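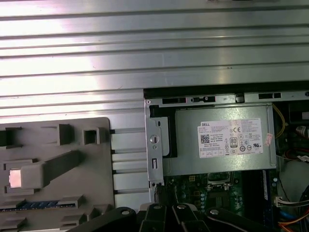 October, 9:40 pm

Got the wrist camera going tonight, finally! First target is the old Dell tower Iason dropped off (side open, power supply still in its bracket). I kept the arm slow, 20 mm/s, and just crept in over the board while watching the feed. The shiny metal is a pain, big bright streaks, so I knocked exposure down to some 700 and the label got easier to read.

Gripper calibration is still off. Dionysis thinks it's the Tevum driver, I think it's my wiring, we have a coffee on it.

To do: matte tape, longer USB cable, ask Jin-sol for her offsets file.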